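The Skutville Hand Club

We had the big room until nine at night, on the condition that we not touch the plumbing. It had a counter with a black faucet, and every one of us touched it within the first hour.

The club had entered the Ondby regional. You collected your demonstrations, you trained your model, and in April your model went to Ondby and embarrassed you in front of a crowd. The entry fee was 90 dollars. We had raised it by selling lemonade, which I mention only because our team captain later described it to the school paper as "seed funding."

The rules asked for 2,000 demonstrations. A demonstration was one person, with a gripper in hand, doing one small chore from start to finish, slowly, as if teaching a polite but very dim cousin. We had 465. Some of those were mine, and in most of mine you can hear me sigh.

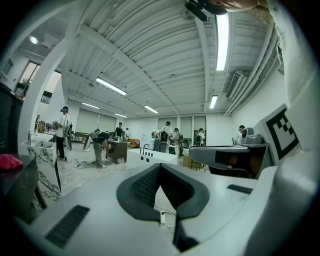 The Matter of the Cloth

Our chore was folding. The team from Vilow had picked stacking cups, because the team from Vilow had sense. Our captain said folding showed ambition. She said it while standing well away from the cloth.

You would not think a person could forget how to fold. By my third evening I had lost it completely. I'd bring the two fingers in, pinch a corner, lift, and find myself wondering which way a corner goes. At home my mother handed me a pillowcase and I held it out in front of me with my elbows locked until she took it back.

The Pereyra Manual, the thick gray binder the club had used for years, had a chapter on this. It was called "Natural Motion" and it was 26 pages long. I read it at lunch. It said to relax the shoulders and think of nothing, and then it listed the things to think of.

So we took turns. One of us folded while another watched the clock and a third gave advice, and the advice was always given by whoever had folded worst. Around seven somebody would go look for snacks and come back with opinions about the lighting.
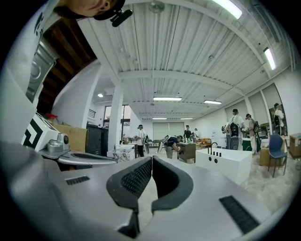
Then one night we trained on what we had, well short of the number, just to see. The captain pressed the key. The arm went out over the table, stopped above the cloth and hung there. It came down, took a corner, raised it a few inches and waited.

"It's stuck," the captain said.

I didn't think so. I knew that pause. It was the one where you wonder which way a corner goes, and it ran four full seconds, the same as mine. Then the arm let go of the cloth -- very gently, I thought -- and went back to where it had started.

We argued over whether that counted as learning. The captain wrote "partial success" on the board. I filled a glass at the black faucet and drank it, and then I picked up the gripper and did number 466.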